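Thread, for the four of you who asked why I've been posting so much about soap.

We finally dealt with the bathroom sink stuff this week. By "dealt with" I mean I moved all of it to a table in another room and have been staring at it since Thursday.

The oval soap dish is the one thing everybody in this house agrees on. Grey-green, raised rim, ridges across the bottom so the bar isn't lying in its own soup. It has outlived two bath mats and a toothbrush holder I actively disliked.
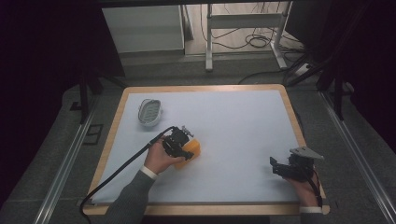 Do the ridges in a soap dish do anything if there's no drain hole?

They buy you a little time. Water runs down between them and the bar sits up in the air, but you still have to tip the dish out every couple of days or you get the soup anyway.

I have tipped it out maybe 5 times in its life. I'm telling you what to do, I'm not telling you what I do.

For comparison, the previous dish was a Filtano, which had a drain hole and a tiny spout aimed at the sink. Lovely idea. The spout was aimed at the sink in the catalog. In my bathroom it was aimed at the wall.

Before that there was a Nastitz, magnetic, where you press a metal disc into the soap and the bar hangs in midair like a magic trick. The bar fell off at 2 a.m. and I lay there composing my last words to a burglar.

I read the reviews for the Nastitz afterward. There are 192 of them and most are from people who also heard a noise. 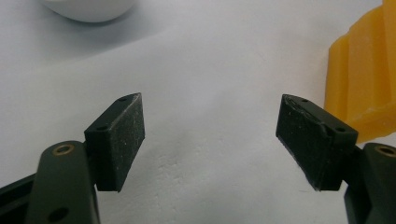

Cleaning day rules, such as they are: hot water, old toothbrush, go along the ridges and never across them. Vinegar if it's gone chalky. Then put it upside down to dry and do not get distracted by the underside, which has its own problems. I've learned to do the drying somewhere white, because dried soap comes off in crumbs and you want to know where they went. Mind you, a white surface shows everything. This one has a few faint creases and some small specks on it, and I have now spent more time thinking about those specks than I ever spent on the dish.

Someone will ask about liquid soap. We tried it. The Wonness pump bottle promised 1,000 washes and I'd like to know whose hands they tested it on, a doll's?

Also the pump clicks. All day. You always know exactly who washed and who just ran the tap for effect, so I suppose it had that going for it.

Anyway the dish goes back by the sink tonight. The toothbrush holder situation is a separate thread and I'm not emotionally ready - ask me in November.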